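Hand-held gripper recording gets a house rules sheet, and I rather like it

I've been grumbling for ages that the people who write rules for robots always seem to start with the finished machine. Speed limits, stop buttons, fences round the big ones (all good stuff, don't get me wrong). But the teaching part, where people go into ordinary rooms with gripper tools and do the chores by hand so a robot can learn from them later, has mostly run on good manners and whatever the team leader remembered to say in the van.

So I was properly pleased when the new good practice sheet from Jarninier dropped into my inbox in March. It's 34 pages, free to download, and written in words I could follow over breakfast! Pustik and Jitaru have both signed up to it for their home recording work, and Sevier says it will follow once its training notes are redone.

The bit I turned to first was bedrooms. Under the new rules a bedroom counts as a "private room", and that means a separate yes from whoever lives there, on top of the one they gave for the house. Post, photos, medicines and anything with a name on it go in a drawer or out of the door before anyone starts. If something slips through, the whole recording is pulled, and the householder is told the same day.

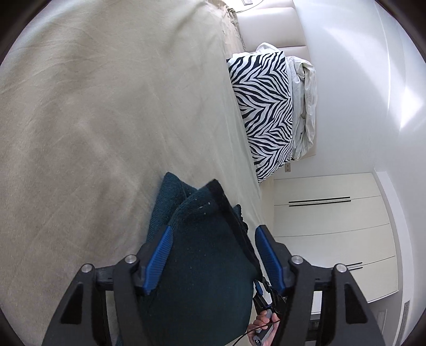
Posted by Home Robots Desk

Then there's the chapter on handling clothes and bedding, which I expected to skim and ended up reading twice. Fingertip pads have to be wiped between homes and checked for nicks that might catch on knitted stuff. Cables need to be kept clear of the hands and of the bed. When two people are working on the same piece of cloth they agree out loud who is lifting and who is holding, and either of them can call a halt without giving a reason. I did a day of this sort of work a couple of years back and I'd have loved that last rule, as my partner and I spent most of the morning bumping knuckles over a duvet cover.

There are limits on hours too. Recording stops for a break after 100 folds or one hour, whichever comes first, and no one does it for more than four hours in a day. That sounds soft until you've had a gripper in each hand since breakfast and can't feel your thumbs.

I do have a moan. The sheet says recordings can be kept "for as long as they are useful", and I can't think of a vaguer way to put it. Jitaru has said it will delete home footage after two years if asked, so clearly a date can be set when somebody fancies setting one. I'd also like the fee spelled out for householders. At the moment it's left to each firm, and the going rate seems to depend on how hard you haggle.

Comments are open for 9 weeks, and the form is short (I did mine in the time it took to drink a cup of tea). Jarninier reckons some 2,000 homes will be visited under the sheet in its first year, so if you've ever let one of these teams in, do tell them how it went. A second sheet on kitchens is being drafted now.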